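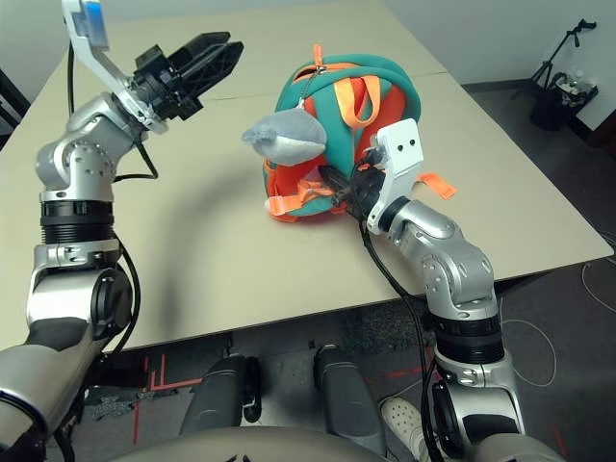 Posted by dwynwen_k (Dwynwen Kneath)
Saturday, 7:40 am
Toddler and Preschool Gear > Bags

OK I am completely in love with this little backpack! Teal-green with bright orange panels and trim, and then a soft gray head poking out the side (we say shark, my sister says dolphin, please vote). My son starts at Gakwood in August and I wanted something small enough that he can carry it himself. The orange handle on top is my favorite part, I can hang the whole thing on the hook by the door. Anybody have one like it? How did it hold up?

granon_mom
Shark!! We had a plush one for 2 years and it went everywhere, beach, grandma's, the dentist. The nose got grubby but a damp washcloth and a drop of dish soap took care of it. Go easy on the seams.

Anselmo Correa
Dolphin. Look at how round that snout is.
I'm going to disagree on plush for school though. My daughter's had ears, and the other kids grabbed them all day long. By winter one ear was gone. Plain bag for school, fun bag for weekends.

dwynwen_k
Oh no, the poor ear! But he picked it himself and he's so proud of it, I can't send him in with a plain one now.

granon_mom
Ours never got pulled on, so I think it depends on the class. Let him take it!

arango77
Check that a folder fits before the first day. Ours didn't, and Gakwood sends home a folder every single night. Also tie a bit of ribbon on the zipper pull, small fingers can't get hold of the thin ones.

Anselmo Correa
The ribbon is a great tip. And write the name inside, not on the outside.

dwynwen_k
Ribbon is going on tonight! Folder test after nap. So far it's shark 1, dolphin 2 counting my sister

arango77
Shark. Now it's even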